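Furnetti 湯せん式スープケトル（業務用・200V）
貸出品番 483

在庫あり。7月分は受付中。

Furnettiのスープケトル、貸出ページを作り直しました。前のページは古い型の説明が残っていたので消してあります。ブックマークしてた人は張り替えてください。

ざっくり言うと、できあがったスープや味噌汁、カレー、おかゆなどを温かいまま出しておくための鍋です。煮炊き用ではないです。生の材料を入れて一から作るのは無理。作ってから移す。ここ毎回聞かれるので先に書きました。

電源は単相200V。家庭用の100Vコンセントには挿さりません。変換もだめ。

貸出料 1回 2,317円（税込）。前日受け取り、翌日返却まで込み。

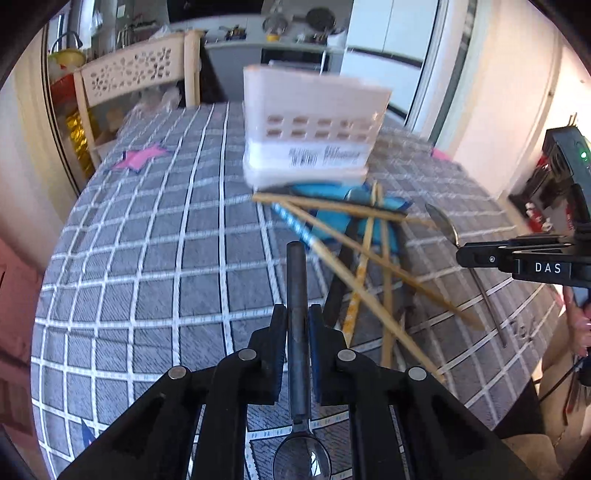
Paredes生活館　厨房用品貸出係

担当：ギフティ・アミッサー（Gifty Amissah）、エミリアーノ・オルメド（Emiliano Olmedo）
受付：館の1階、事務室の並び。朝9時から夕方4時半。昼は閉まってることがあります。

セット内容
・本体（外釜、ヒーター内蔵）
・内鍋（ステンレス、取っ手つき）
・ふた（レードル用の切り欠きあり）
・レードル
・電源コード（本体に直付け、取り外し不可）
・取扱説明書のコピー
・運搬用のケース

原本の説明書は係で保管。コピーは濡れてもかまいませんが、返すときに一緒に入れておいてください。裏にメモを書かれても別に怒りません。前に借りた人の豚汁の味噌の量が書いてあって、それはそれで便利。

器、スプーン、箸、おたま立て、トレーは別です。ケトルのセットには入ってません。食器が必要な場合は食器類の申込欄に別に書いてください。同じ日に借りるなら受け取りは一緒でできます。

仕様
品番　483
方式　湯せん（外釜に水を張って内鍋を温める）
電源　単相200V
温度調節　5段階のダイヤル
空焚き防止　あり
外装　つや消し黒
内鍋の材質　ステンレス
ふた　ステンレス、つまみは樹脂
排水　コックなし。傾けて捨てる

排水コックがないのがこの機種のいちばん面倒なところ。Fletetskaの方（品番違い、いま修理中）はコックつきでしたが、あっちは本体が重い。どっちもどっちです。Fletetskaは戻ってきたらページを別に作ります。戻る時期は未定。部品待ち。

ダイヤルの目安

1　ほぼ使わない。片付け前に落とすとき用
2　おかゆ、ポタージュ。焦げつきやすいもの
3　味噌汁、すまし汁。ここが基本
4　カレー、シチュー。よくかき混ぜること
5　立ち上げ専用。湯が温まったら必ず下げる

5のまま置いておくと外釜の水がどんどん減ります。空焚き防止がはたらいて切れるので危なくはないけど、切れたあと気づかないで中身が冷めるのが困る。実際、春の集まりで一度やりました。味噌汁がぬるいと言われて見たらランプが消えてた。係の者が横に立ってたのに、です。すみませんでした。

ランプは2つ。橙が通電、赤が水不足。赤がついたら水を足して、いったんダイヤルを切に戻して、もう一回入れる。戻さないと復帰しません。説明書には小さくしか書いてないので注意。

使い方（急いでる人はここだけ）

1. 本体を平らな台に置く。コードを通路にまたがせない。
2. 内鍋を外し、外釜の線まで水を入れる。線は内側の壁に刻んであります。薄い。
3. 内鍋を戻してふた。
4. プラグを挿し、ダイヤル5。
5. 湯気が出てきたら熱いスープを内鍋に移す。
6. ダイヤルを3か、好きなところへ。
7. ときどき水の残りを見る。

冷たいスープを入れて温め直すのは、できなくはないけど時間がかかりすぎます。衛生的にもよくない。コンロで沸かしてから移してくださ い。コンロは館の調理室のを使えます、ただし調理室は別予約。

お湯を最初から張ると早いです。やかんで2杯くらい沸かしておくと楽。

[2階ホールで使うかた]
200Vの口は舞台側の壁にしかありません。配膳台を反対側に作りたいという相談がよくあるんですが、延長コードは貸してません。台の方を動かしてください。調理室は奥の壁、食洗機の横。中庭は口なし。中庭で使いたい人はガス式の寸胴の方を見てください。

館の外に持ち出す場合は、先方に単相200Vがあるか、プラグの形が合うかを必ず確認。写真を送ってもらえれば係で見ます。エアコン用の200Vコンセントは形が似ていても容量が足りないことがあるので、勝手に挿さないで。Parkonnessの集会所は対応確認済みです。あそこは配膳口のすぐ下にあります。

よく出る組み合わせ

ケトル単体で借りる人は少なくて、だいたい食器と一緒です。汁椀、深皿、スプーン、箸。あと布巾。テーブルクロスも柄物でよければあります。白無地は敬老会と重なるとすぐなくなるので早めに。

スプーンはステンレスの普通のやつ。カレーならこれで十分。ポタージュを出すなら丸いスープスプーンの方が見た目はいいですが、数がそろってないので、ばらばらでもいい人だけどうぞ。子どもの会なら短い方を頼むこと。申込書に「短」と一文字書いてくれればわかります。

箸は返却のとき向きをそろえなくていいです。洗って乾かしてかごに放りこんでくれればOK。 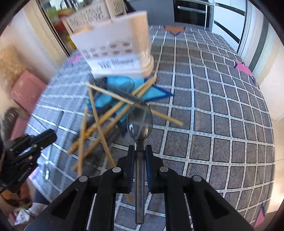 レードルだけは別の話で、必ずセットについてる物を使ってください。切り欠きの幅に合わせてあるので、よそのを差すとふたが浮きます。浮くと湯気が逃げて、温度が下がって、ダイヤルを上げて、水が減って、赤ランプ。だいたいこの流れ。

レードルを紛失した場合は実費をいただきます。館の調理室の引き出しにまぎれていることが多いので、先に探してみてくだい。

借りた人の声（アンケートから、本人の了解ずみ）

「ポタージュを出しました。ダイヤル2でずっとちょうどよかった。底の焦げなし。ふたのつまみが熱くならないのもありがたい。内鍋を洗うときの取っ手がちょっと細くて、手の大きい人は持ちにくいかも。」
ジンレ・モフォケン（Zinhle Mofokeng）　朝の読書会

「カレーで使用。4だと縁のところが固まるので3に落とした。3で問題なし。見た目が黒くて地味だけど配膳台に置くと意外と締まる。排水が重い。二人でやるべし。」
エンカルナシオン・コルデロ（Encarnación Cordero）　Paredes織物教室

「豚汁。里芋は崩れます。長く置くなら里芋はやめて大根多めに。ケトルのせいではないと思う。」
エヴァンダー・イムリー（Evander Imrie）　合唱部

排水の件、コルデロさんの言うとおりです。二人で。熱いうちにやらない。夜の催しで片付けを急ぐ場合は、湯を全部捨てずにひしゃくで半分くらい汲み出してから傾けると楽です。ひしゃくは言ってくれれば貸します、無料。

何人分入るか

いちばん多い質問なんですが、盛りつけ次第としか。汁椀に軽くよそうのと、深皿にたっぷりとでは全然ちがう。自分のところの器で一杯の量を測って、鍋の容量で割ってください。内鍋の容量は現物の底に刻印があります。受け取り前に下見に来てもらってもいいです。

足りなさそうなときは、コンロに寸胴を置いておいて減ったら継ぎ足す。このやり方の人が多い。継ぎ足すスープも熱くしておくこと。冷たいのを足すと全体がぬるくなってなかなか戻りません。具と汁を分けて、具だけ先に椀に入れておくのもあり。列が早く進みます。

入れていいもの、だめなもの

いい：味噌汁、豚汁、コンソメ、ポタージュ、カレー、シチュー、おかゆ、甘酒、おしるこ
まあいい：おでん（練り物はふくらむので詰めすぎ注意）、ミネストローネ（酸味のあるものは当日中に必ず空けて洗う）
だめ：揚げ油、麺をゆでる、米を炊く、生肉生魚からの調理、洗い物の煮沸

おしるこはダイヤル2で。もちは別ゆで。入れっぱなしだと溶けて内鍋にくっつきます。はがすのに半日かかった。

酒かんに使えるかという質問もありました。徳利を外釜に立てればできそうですけど、係では試してません。倒れて割れたら外釜の掃除が大変なのでやめてほしいです。

洗い方

内鍋、ふた、レードルは普通に洗剤とスポンジで。食洗機も可。金たわし不可、傷になります。

本体は水をかけないこと。外側は固くしぼった布巾でふく。外釜の中は水を捨ててからふいて、ふたを開けたまま乾かす。ケースに入れるのは完全に乾いてから。夜に使って時間がない場合はケースに入れないでそのまま持ってきてもらってOKです。

白いうろこ状のものが外釜に出るのは水あか。汚れではないので削らないで。月に一度係でクエン酸をかけてます。気になる人は申し出てください。

コードは束ねるとき本体に巻きつけない。付け根が弱い。前の型はそれで断線しました。八の字にしてマジックテープでとめる。テープはコードについてます。

申込

事務室に紙の申込書。または館の代表メールに、件名「ケトル483」で。書くこと↓

団体名
代表者と当日の連絡先
使う場所（館内なら部屋名、館外なら住所）
受け取りと返却の希望時刻
中に入れるもの
食器も借りるかどうか

中に入れるものは必ず書いてください。カレーのあとにおしるこの予約が続くと、ふたのパッキンにおいが残るので順番を調整してます。（パッキンは一応替えがあるけど、取り寄せに時間がかかる）

予約は使う月の前の月から。先着。同じ日に重なったら先に届いた方。仮押さえはしません。以前やってたんですが、仮のまま連絡が来ないことが続いたのでやめました。

取消は前日の昼までなら無料。それを過ぎたら全額いただきます。雨で中止の場合は電話をください、相談で。

支払いは受け取り時に現金か、団体口座からの振込。振込の場合は控えを見せてもらえると早い。領収書は団体名で出します。個人名にしたい人は先に言って。

受け取りのとき

係と一緒に通電を確認します。ランプがつくところまで。5分もかかりません。代理の人でもいいですが、当日さわる人が来てくれるのが一番話が早い。コードの扱いと赤ランプの戻し方だけ説明します。

車で来る人は裏の搬入口へ。表は段差があるので台車が通りません。台車は返してください、ほんとに。

返すとき

中身の付属品を出して一緒に見ます。ふた、レードル、説明書コピー。へこみや傷は正直に言ってもらえれば、普通に使っていてついたものは請求しません。落としたときは外見が無事でも必ず言うこと。中のヒーターがずれていることがある。

4時半に間に合わないときは、前もって連絡があればオルメドが6時まで開けてます。連絡なしで扉の前に置いていくのはやめてください。雨ざらしになってたことあり。

こまったとき

ランプがつかない　→ プラグ、壁のブレーカー、ダイヤルの順に見る。舞台側はホールの照明とは別のブレーカーです。
橙はつくが温まらない　→ 水の入れすぎかも。線より上まで入れると倍くらい時間がかかる。
赤が消えない　→ ダイヤルを切に戻したか。戻しても消えなければ使用をやめて電話。
カタカタ鳴る　→ 内鍋が浮いてます。少し回して座りを直す。
こげくさい　→ 抜く。すぐ電話。
ふたが開かない　→ 湯気で吸いついてるだけ。切り欠き側から持ち上げる。

それ以外は受付まで。当日の催し中は館の電話に出られないことがあるので、申込控えに書いてある係の番号の方へ。

買いたいという人へ

同じ物を買いたいと何人かに聞かれました。館では販売してません。Furnettiの取扱店に品番でなく機種名で問い合わせてください。483はうちの貸出番号なので、店で言っても通じません。これで一人、店で困った人がいたそうで。ページの一番上に書くべきだったか。次直すときに上げます。

変更点
・貸出料を改定
・Fletetskaの説明を削除（修理中）
・ダイヤルの目安、カレーを5から4に訂正。前の表は間違いでした。5で使ってた人ごめんなさい
・搬入口の案内を追加
・おしるこ追加

寸胴（ガス）、保温ポット、大型炊飯器のページは順次直してます。炊飯器はまだ古い料金のままなので、借りる人は事務室で聞いてください。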